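Grasp pose flips end-for-end on plain white tubes, how do I stop it?
Posted by Oana Buzatu, 8/16/23, in Perception and Planning

I'm doing a tube-picking job for our lab in Proltstead and have reached the stage where I talk to the log files. The task is dull on purpose: hollow white tubes of different widths lying on a soft printed mat, pick one up by its near end, put it in a holder, repeat until someone is impressed.

Segmentation is fine. The pose estimate isn't. For each tube I fit a cylinder to the points inside the mask, take the long axis, and hand that to the planner (Quan, the August build). Every so often the axis comes back pointing the other way, so the approach swings round to the far end. The planner, being obliging, then finds a perfectly legal path to somewhere I don't want to go.

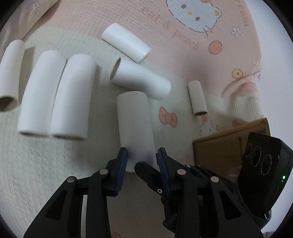
I've logged 1689 attempts so far and 595 of them had at least one flip between the first estimate and closing the fingers. Thin tubes are worse than fat ones. Tubes lying side by side are worst of all, as the fit quite likes the idea of one enormous tube.

Things I've tried: more points, fewer points, a median filter over 4 estimates (it now flips later, with more conviction), and swearing. The images come from a fisheye lens. I undistort them before segmenting, or I believe I do. Is there a standard fix, or does everyone quietly live with this?

Gilmar Bastos

Have you tried a plain mat? A printed background confuses everything. We had the same trouble at Tostthorpe, changed to a grey sheet, and it went away.

 Oana Buzatu: Segmentation is fine, as per the second paragraph. The mat stays, the whole point is to cope with it.

 Gilmar Bastos: Fair enough. Still, grey sheet.

Gerardo Pascual

You have two separate faults and they're taking turns.

The flip first. A cylinder has no front. Your fit gives you a line, and the sign on that line is whatever the eigenvector routine felt like that morning. Filtering makes it worse, as you found: average a vector with its own opposite and you get rubbish. So choose the sign yourself. Take the dot product of the new axis with the previous one and negate the new one if the result is below zero. For the very first estimate there's no previous one, so use the direction from the tube's centre to the gripper and call that end "near". Store the choice with the track and don't let anything downstream work it out again. I'd bet a modest sandwich that your planner wrapper is recomputing it.

If a tube lies square across the line to the gripper, near and far are a coin toss. Pick one and stick to it. Sticking to it is the important part.

Now the side-by-side pairs. Check the fitted radius against the widths you know you have. If it's bigger than your fattest tube, throw the fit out and split the mask along its length before fitting again. There's usually a dark seam between two touching tubes and an ordinary edge filter will find it. The depth is often useless just there, so don't rely on that alone.

Last thing, the lens. Draw the undistorted image with a straight edge in it, near the border, and look. If a straight tube still has a bend in it, the fit will lean towards whichever bit has the most points, and you'll be chasing a tilt that lives in your calibration file.

 Oana Buzatu: The wrapper was recomputing it. Twice, in two different files, one of them written by me. Last 692 attempts, no flips. Pairs still merge now and then, working on the seam idea tonight. I owe you a sandwich, or you owe me one, I've lost track of how the bet went.

 Gerardo Pascual: You owe me. Cheese.

Rhea Salazar

Adding to Gerardo's reply for anyone who lands on this from a search. If you can bear to touch the planner, give it both grasps as candidates, the one at each end, and put a cost on switching between them once the arm is moving. Then a late flip upstream has to pay for itself before anything swings round. I did this in Stetunitz with a goal set of two poses per object and a switching cost high enough that it only changes its mind if the first end is blocked. You still want the sign fix as well — the cost hides the bug very nicely, and you'll meet it again the day someone turns the cost down.

Also log the axis before and after every function that handles it. Boring, takes ten minutes, would have found both of those files.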